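Zein Sets October Premiere for Second Season of Drama Series "Jakmont"

Monday, April 25, 2022

Streaming service Zein has confirmed that the second season of its drama series "Jakmont" will premiere in October. The new season was produced by Umora Pictures, which also made the first, and will be released in weekly installments in all territories where the service is available.

The series is set in a mountain town whose only large employer, a paper mill, has closed. The first season followed the families who stayed behind through the winter after the closing. The second opens 3 years later, when an outside buyer makes an offer for the mill property and the town council must decide whether to accept it. All of the principal cast members return. Several new characters will be introduced in the opening episode, among them the buyer's representative and a former mill manager who has moved back to the town.

Filming took place over 30 weeks, with most exterior work completed on location and the remainder at Umora's own stages. According to the production company, 216 speaking and background roles were filled through open casting calls in the towns near the location. The company received 900 applications for those roles.

Umora said in a statement that the longer schedule allowed the production to film the same streets in three seasons of the year. "The town is central to the story, and the writers wished to show how it changes," the statement read. "We are grateful to the residents who gave us access to their homes and places of business."

The original score was again recorded by the Tusex Ensemble, whose music for the first season was released as a separate album. A second album is planned and will be made available on the day of the final episode. The ensemble will also perform selections from both seasons at a public concert, with the date and venue to be announced by Zein during the summer.

The first season will remain on the service without interruption. Zein has added subtitles in additional languages and an audio description track to every episode, and the same features will be offered for the new season from its first day of release. A trailer is expected before the end of the summer.

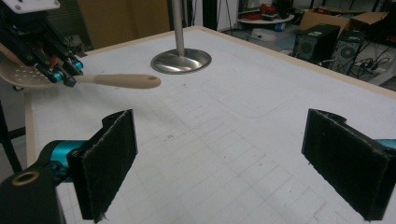

Screenings and Press Access

Zein will hold an advance screening of the first two episodes for accredited members of the press. Requests for accreditation should be sent to the Zein press office in writing and should include the name of the publication and the type of coverage planned. Episodes provided in advance may not be reviewed before the premiere date.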